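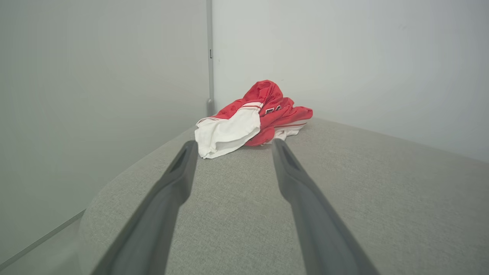 What I'd buy first (and what can wait)

I've got 2,000 dollars to spend on the laundry project by the end of September, and I've been having way too much fun with the spreadsheet! The arm is paid for, so all of it goes to the parts that wear out or hold me back.

Top of the list is fingers. A jersey in a heap is all folds, and I want tips that can pinch thin, slippery fabric without dragging the whole pile along. Orberg sells spare pairs for 40 dollars, so I'm getting four. Kieran Treloar swears by the softer ones from Padilla, and I may sneak in a pair of those too.

Next, a second wrist camera. I love the close view it gives right between the fingertips, and I'd hate to lose a week waiting on a replacement.

The Nokwood force sensor is the big one. It would eat more than half the budget (ouch), so I'm asking if Clurkham has a used one before I order.

Still undecided on a folding table. The gray upholstery works fine for pickups.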